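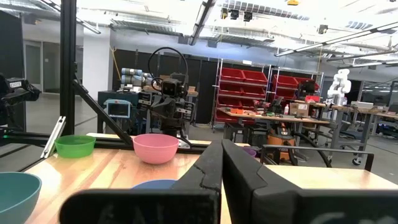
Plastic bowls on a wooden tabletop, viewed past the two fingers of a gripper from a wrist-mounted camera.

Demonstration teaching (robotics)

Demonstration teaching is a method of programming a robot in which a person performs a task through the robot itself, and the recorded motion is used for replay or for training a control policy. It is also called teaching by showing. The two main forms are hand guiding and remote control.

Hand guiding

In hand guiding, the operator takes hold of the arm and moves it through the task. The motors are set to offset the weight of the arm while offering little resistance. Joint angles and the gripper opening are stored at fixed intervals. The method needs no second device, but the operator's hands and body may enter the camera view, and heavy arms are tiring to move. Fine work with both arms at once is difficult for one person.

Remote control

In remote control, or teleoperation, the operator moves a separate input device and the robot follows. Common devices are handheld controllers, three-dimensional mice and leader arms. A leader arm usually has the same joint layout as the working arm, often at reduced scale, so that joint angles can be copied directly. Other devices send a target position for the gripper, and the joint angles are computed from it. Delay between the two sides lowers accuracy, particularly during contact.

Recording

A single run of a task is called an episode. An episode normally holds camera images, joint positions, commanded positions and the state of the gripper, all with time stamps. Wrist cameras are used because they keep the fingertips in view when a fixed camera is blocked by the arm. Bowls, cups and blocks are frequent test objects. Starting positions are changed between episodes so that the policy does not depend on one layout.

The number of episodes required varies with the task. In a stacking trial on the Mirnia platform, Linnea Tangen and Halvard Løken recorded 200 episodes by leader arm and 64 by hand guiding. They discarded 37 of the combined set, mostly for dropped objects or missing images. New operators were given around 6 hours of practice before their runs were kept.

Limitations

Recorded runs carry over the operator's habits, including pauses and needless corrections. Small errors during playback can bring the arm to positions absent from the recordings. One remedy is to let the operator take over during a run and to add the corrected portion to the training set. Force is poorly captured unless the arm or gripper has suitable sensors.

See also

Leader arm
Imitation learning
Teach pendant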